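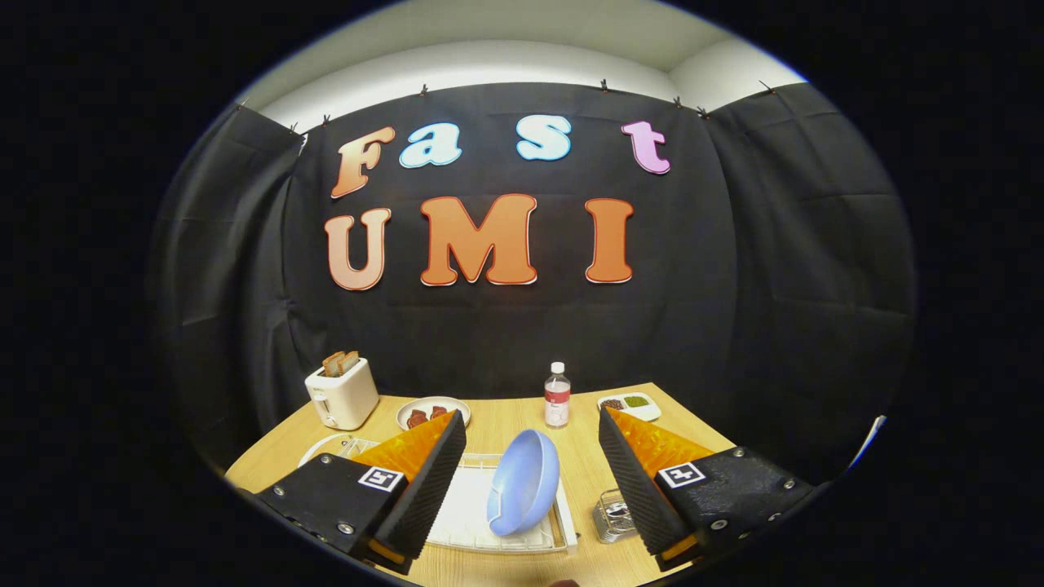

Photo: Mariann Pap

Rasosia Menus – README

Last updated August 6, 2019

Rasosia Menus is a set of restaurant menus typed up as plain tables, one row per dish. It covers 333 menus from 264 restaurants. Some places appear more than once if they changed their menu during the collection period, and those repeats share a restaurant number.

The work was started at Nistudero, a small listings site for people looking for somewhere to eat, and is now looked after by Mariann Pap.

What is in the files

menus.csv has one row per menu: menu number, restaurant number, type of service (breakfast, lunch, dinner, all day), and the currency used.

dishes.csv has one row per dish: menu number, section heading as printed, dish name, description, price, and any diet marks such as V or GF.

restaurants.csv has one row per restaurant: restaurant number, name, town, and kind of cooking. The kind of cooking was taken from the restaurant's own wording, so "Italian", "italian kitchen" and "pizza and pasta" are three separate values. Group them yourself if you need to.

All files are UTF-8, comma separated, with a header row. Empty means the menu gave nothing. A price of 0 means the menu said the item was free or included.

How the menus were typed

Every menu was typed by hand by one person and checked by another. Spelling was kept as printed, including mistakes. Set menus were the hard part – each course is entered as its own dish with no price, and the full price sits on a row marked SET. Dishes sold in two sizes get two rows.

Wine lists were left out. Soft drinks and coffee are in if they were on the same page as the food.

Known problems

In version 2 the Pallon menus were entered with the lunch and dinner prices swapped. They are correct now, but if you have an older copy, replace it.

About 89 dishes have a price of "market" or "ask". These are stored as text, so the price column will not load as a number until you deal with them.

Zalewska is listed as two restaurants. The two branches have different menus and were kept apart on purpose.

Allergy details are incomplete and out of date. Do not use them to decide what is safe to eat.

Use

Free for study and teaching. Please name Rasosia Menus and the version you used. For anything you plan to sell, write to Mariann first.

Corrections are welcome – send the menu number, the row as it stands, and what it should say.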